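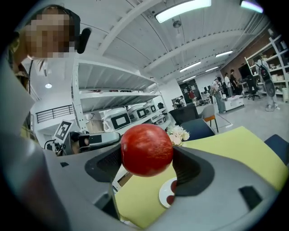

The last apple of the season was mine to place, and I'd been waiting all afternoon for it!

We were setting the long table at Stuta, our little supper club over the old print shop, for the thirtieth dinner (well, the 30 was painted on the door, so it had to be true). The tablecloth was in the wash, so the tabletop stayed bare, and I loved it that way, yellow-green like the first leaves in spring. The flowers had gone out first. White and cream, a small bunch, exactly what I'd asked for at the market and for once exactly what I got.

"Apple by the flowers," said my sister from the stairs. "Or by the plate?"

"By the flowers!"

"You said plate an hour ago."

I had said plate. But an hour ago I hadn't seen how red this apple was. It came from our grandmother's tree, the crooked one behind the El-Sayed bakery, the one that gave us wormy little things for 22 years and then, this November, decided to be a real apple tree. I'd rubbed it on my sleeve the whole bus ride home, and the woman across the aisle laughed and asked if it was going to a wedding.

Almost, I told her. It was going to a dinner.

So down it went beside the flowers. Too close. I pulled it back a little and turned it so the faint streaks faced the chair where Grandma would sit, and oh, it was perfect, it made the whole table look like somebody was already happy there.

My sister came and stood next to me with the soup spoons under her arm. She looked for a long time.

"We're not going to eat it, are we?" she said.

"Of course we're going to eat it! We're going to cut it so everybody gets a slice, even if you can see through them."

She handed me the spoons and went to find the good knife.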